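Neighborhood Groups > Pennington Street Seed Library > Meeting Notes

Filed under: Minutes, Gardening, Members

Minutes of the late summer meeting, 2022-08-28

Soledad Begay in the chair, Priya Abernathy taking notes (so please blame me for any misspellings, and tell me about them kindly). We met in the reading room at Pennington, with the windows open and a very welcome pitcher of mint tea going from hand to hand. Apologies came from the Stallavby Road gardeners, who were all away at the same wedding, and we send the couple our love and a packet of sweet peas.

1. Minutes of the last meeting

Read out and agreed, with one correction. The squash that won so much praise in March was put down as a Nanito, and it should have been called a stored Nanito from the year before, as it would be a wonder indeed to have one fresh at that time of year. I have fixed the copy in the binder.

2. Packets in and out

Soledad gave us the numbers, which she had worked out the evening before at her kitchen table. Members and neighbors have taken home 1,294 packets since we opened the drawers in spring. Beans went fastest, then tomatoes, then, to the surprise of several people in the room, dill. We still have plenty of beets and far too much chard, so please take chard, and give it to your relatives.

Returned seed is slower to come in, as it always is at this point in the season, and Soledad asked everyone to remember that the pods need to be left on the plant until they are brown and rattle. Last year we had a good many beans come back that were still soft and green inside, and they had gone moldy in the jar before we got to them. If a frost is coming and your pods aren't ready, pull the whole plant and hang it upside down in a shed or garage.

3. The Homamel tomato question

We spent a long time on this one, and I will try to be fair to both sides. Three growers along the creek side say their Homamel plants came up with potato-type leaves this year, broad and smooth at the edge, and the rest of us had the ordinary toothed kind. The fruit from both was passed around on a plate with salt. Opinion was divided on flavor, though the plate came back clean.

It was felt that we have either a cross or a mixed-up jar, and that no amount of talking in August would tell us which. Agreed that seed from the two leaf types will be saved and labeled separately, and that we will grow eight plants of each side by side next summer in the long bed by the fence. Until then the Homamel drawer is closed to borrowers. Soledad will put a card on it.

4. Drying and storage

The front closet has been too damp for storage all summer. I measured it on and off through July and was sorry to see what the little dial said. We talked about moving the jars upstairs, where it is drier but a good deal warmer, and then about buying a second-hand refrigerator, which would be lovely but needs a place to stand and somebody willing to defrost it. In the end we agreed to put the long-keeping seed (tomatoes, squash, beans) upstairs for now and to keep the onions, parsnips and leeks in my own refrigerator at home, where my family has promised to stop putting the cheese on top of them.

We will buy 300 small glassine envelopes and a bag of drying beads. There was a short and friendly disagreement over whether dry rice does the same job. Those who favor rice are welcome to try it with their own seed and report back.

5. The catalog and the computer

The catalog has outgrown the card box, and we now have the whole list typed up, with variety, grower, year, and a line for remarks. I want to thank everyone who sat with me and read out handwriting, including their own, which they could not always make out. Printed copies will be in the reading room and at the Stallavby Road shed. We also agreed to look into the desktop computer before the winter typing begins, and to keep a second copy of the list somewhere else in the meantime.
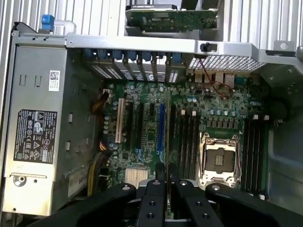 Desktop workstation with the case open, power supply on the left.

Members asked that the paper cards be kept as well, even with the list typed up. Several of them have notes on the back that would never fit in a column, such as which end of the garden a bean came from or whose grandmother grew it first. Agreed warmly by all. The cards will stay in their box on the lower shelf, and anybody who wants to sit down and read through them with a cup of tea may do so whenever the room is open.

6. Fall swap

The swap will be held once the bean harvest is in, and we will settle the day when we see how the weather behaves. Tables as before: vegetables along the wall, flowers by the door, and bulbs and divisions outside on the step so that we aren't sweeping up soil until dinnertime. Please write the variety, the year and your name on every packet. "Red one from Mom" is a dear label but it doesn't help the next person very much.

Soledad will run a short lesson on cleaning tomato seed, with jars, at the start of the swap. Bring a very ripe tomato if you have one, and an apron.

7. Anything else

A member asked if we could carry native wildflowers. We were all in favor, and would like to hear from someone who knows which of them need a cold spell before they'll sprout. The watering can with the brass rose has wandered off again and would be welcomed home with no questions asked.

Soledad thanked everyone for coming out in the heat, and the meeting closed with the last of the tea and a bowl of plums from the tree out back. The next meeting will follow the swap.

Notes by Priya Abernathy

Comments (4)

creekside_marge
I'm one of the potato-leaf people and mine came straight from the drawer, so I vote mixed-up jar. Happy to bring more fruit for tasting!

Tobin
Are the beets the striped ones or the plain? I'd take 2 packets of the striped if there are any left.

Priya A.
Both kinds, Tobin, and I've set two striped aside with your name on them. Would you like some chard?

hollis_r
Put my parsnip seed in the freezer last winter and it came up fine, if anyone has more room there than in the fridge. It has to be very dry before it goes in.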